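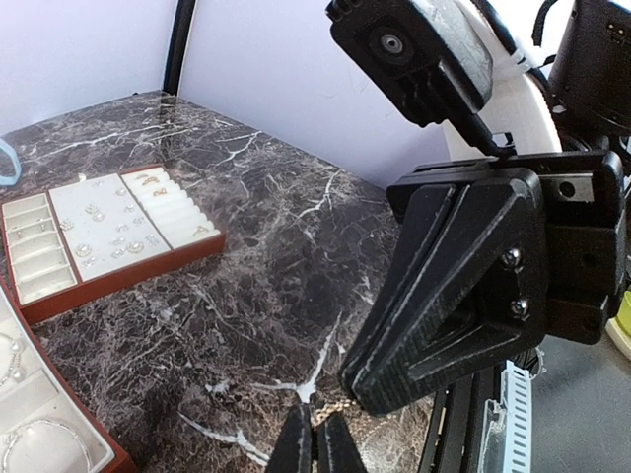 2019年2月24日 主页数据复核,工作记录

起因是 Juhl 那边发来的周报,说 Morora 主页上周“全线上涨”,建议下个月把视频的份额再加一倍。周报一共四页,绿色箭头占了三页半。我不太信,所以今天把原始导出重新拉了一遍,想看看这些箭头底下是什么。

先把周报里的几个数抄下来,免得以后又有人凭印象引用:
触达 3,800
视频播放 3,334
点击 1,183
周报没写站内到访。我从 Stustero 里查,带主页来源标记的访问是 84 次。

就这么几个数,摆在一起已经够别扭了。点击除以触达,31% 出头。我做主页这么久,没见过哪条帖子的真实链接点击率能过三成,过一成都要先怀疑是不是自己人在点。再看 84 除以 1,183,7.1%。也就是说平台认为发生过的点击,一百次里有九十多次没在网站上留下痕迹。周报对此一个字没提,也可能写的人根本没打开过 Stustero。

第一步:查“点击”的口径。
导出表里有好几列都带点击两个字,周报用的是总点击那一列。这一列把点开“展开全文”、点图放大、点头像、点评论都算进去了。上周有一条长文,正文在第三行被折叠,想读完就得点一下,光这条就贡献了一大块。把它当成“行动意愿”来解读,我觉得站不住。有人点展开,最多说明开头两行没把他劝退。

我试着把链接点击单独拆出来,拆到一半发现有两条帖子这一列是空的。空和零在导出里长得不一样,零会写 0,空就是空。不知道是平台没统计,还是导出时丢了。先记着,不补数。上回有人把空格全填成零,结果平均值难看了一个季度,后来才发现。

第二步:查播放。
3,334 对 3,800,等于看见帖子的人里将近九成都“播放”了视频。自动播放,静音,在信息流里滑过去停一会儿就算一次。同一个人来回滑两次,可能还算两次,所以连“九成的人”这个说法都不严谨,分子是次数,分母是人数,本来就不能直接相除。我在这里除了一下,只为了说明它有多不像话,请不要抄到幻灯片里。

更有用的是留存曲线。三条视频的曲线形状差不多,开头几秒就塌下去,后面一条平线拖到结尾。片尾才出现的那句“点击下方链接”,能看到的人恐怕没多少。周报的结论是“视频带动了行动”,可行动号召放在曲线最平的那一段,这个因果我接不上。

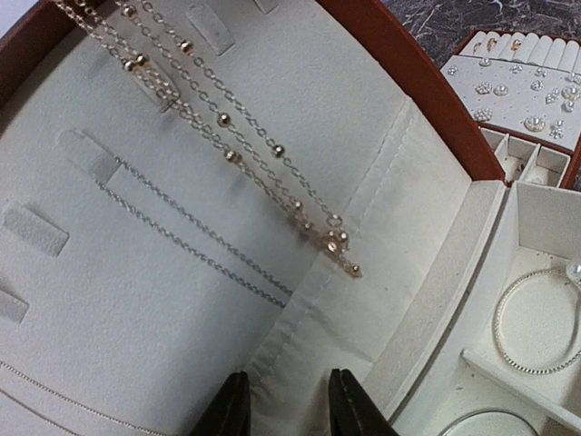
第三步:查来源标记。
这一步查出来的毛病在我们自己身上,老实写下来。五条带链接的帖子,有两条的链接没有加来源参数,是从手机上直接发的,发的人复制了浏览器地址栏。这两条带来的访问在 Stustero 里会被归到“直接访问”或者“其他引荐”,所以 84 偏低,低多少不知道。

我去翻了“直接访问”同期的曲线,想看那两条发出后的一两个小时有没有鼓包。第一条发出后有一个小鼓包。第二条发出后什么都没有。但第一条发出的时间正好挨着邮件通讯的发送时间,邮件里的链接也有一部分没标记,所以这个鼓包归谁都行。我倾向于归给邮件,邮件名单一向比主页老实。这只是倾向,不算结论。

另外,应用内浏览器在页面加载完之前被关掉,Stustero 的脚本来不及跑,也会少记。测试过一次,用旧手机和比较差的网络,五次里丢了两次。样本太小,写在这里只当提醒。

所以真实的到访在 84 和“某个更大的数”之间。我能接受它是 84 的两倍,三倍也能勉强想象。要它接近 1,183,我不信。

第四步:和去年七月比。
周报里最大的一个绿色箭头是“较基准期增长”,基准期选的是去年七月的某一周。为什么是七月,没写。我去看了当时的发布记录,那一周主页只发了一条帖子,内容是系统维护通知。拿一条维护通知做基准,什么都是增长。我换成再前一周的数据比,触达基本持平,链接点击略降,评论数没法比,因为去年的评论里混着一个抽奖活动。

要公平地比,应该用帖子数量差不多、没有抽奖、没有投放的几周取中位数。这样的周我在过去一年里只找到四个。四个也比一个强。

关于 Forex(说明一下,这是我们内部投放账户的代号,跟外汇没关系,每次新同事都要问一遍):
上周 Forex 有一小笔预算没有停干净,周一早上还在跑。触达里有一部分是花钱买的。导出里自然触达和付费触达分成两列,周报用的是合计。付费那一列的数字我今天拉了两次,两次不一样,差得不多,但是不一样。平台说最近七十二小时的数据会回填修正,可是这段时间早过了七十二小时。我已经截图存到共享文件夹里,等它再变一次我就去提工单。

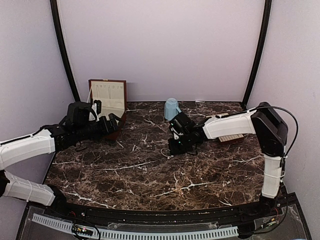

本页最后修改:今日 22:16(第 6 版,改了第三步的措辞)

接着写。下午顺手又看了一眼“粉丝在线时间”那张图,因为周报建议把发布时间统一挪到晚上九点。图上晚九点确实最高,可是整张图从中午到半夜几乎是平的,纵轴又没从零开始,最高和最低之间看着像悬崖,换成从零开始就是个小坡。我们过去大部分帖子是傍晚发的,晚上在线的人里有多少是被帖子叫上来的,有多少本来就在,这张图分不出来。要挪可以挪,反正也没什么成本,但别指望挪完能看出效果。

再说“互动率”。Juhl 的算法是(点赞+评论+分享+总点击)除以触达。总点击既然已经那么水,加进去之后互动率就被它一个量带着跑,前面三项怎么变都看不出来。我把总点击去掉重算,排名就翻过来了:周报里第一的那条长文掉到倒数第二,第一变成那张没什么人讨论过的退换货说明图。它被分享了好几次,还有人在下面问尺寸不合能不能换。这种评论我宁愿多要几条。当然也就一周,可能碰巧。

目前能写进正式回复的:
一、总点击不能当行动指标,以后报链接点击,空值照空值报。
二、播放次数可以报,旁边必须放留存。
三、自然和付费分开。
四、基准期换掉,换成哪几周我列个表发过去。
五、“视频带动行动”这句删掉,或者请他们拿出证据。

写不进去但我自己记着的:
上周内容安排得太挤,视频和行动号召全堆在同一周,就算数字是真的也拆不开谁起的作用。想知道视频有没有用,得隔周发,一周有视频没号召,一周有号召没视频,文案长度尽量差不多,Forex 全停。至少跑六周。Morora 多半等不了六周,他们开会时对“再等等”的耐心一直有限。那就跑四周,结果写得更保守一点。

也想过是不是我太较真。主页本来就带不来多少订单,为了一个小数点争来争去,花的工时比广告费还贵。可周报后面跟着的是加倍拍视频的预算,这笔钱不小,拿三页半箭头来支撑太薄了。如果他们说“我们就是想多拍点视频”,我没意见,那是品牌的事,别挂到数据名下就行。

待办:
链接模板做成手机上也能直接复制的,放在群公告里。光靠提醒没用,去年提醒过三遍。
邮件通讯的链接标记补齐,从下一期开始,旧的不追。
Stustero 里把应用内浏览器单独建一个分组,看看跳出和加载时间。
付费触达那一列过几天再拉一次,和截图对。
问 Juhl 那边两条空值帖子他们导出的是不是也空。如果他们那边有数,那就是我这边权限的问题,前面第一步要重写。

补一条:刚才重读第三步,发现我把“五条带链接的帖子”写死了,其实有一条的链接放在第一条评论里,不在正文。放评论里的链接平台算不算链接点击,我没查到明确说法,帮助页面上两个地方写得互相矛盾。暂时按五条算,查清楚再改版本号。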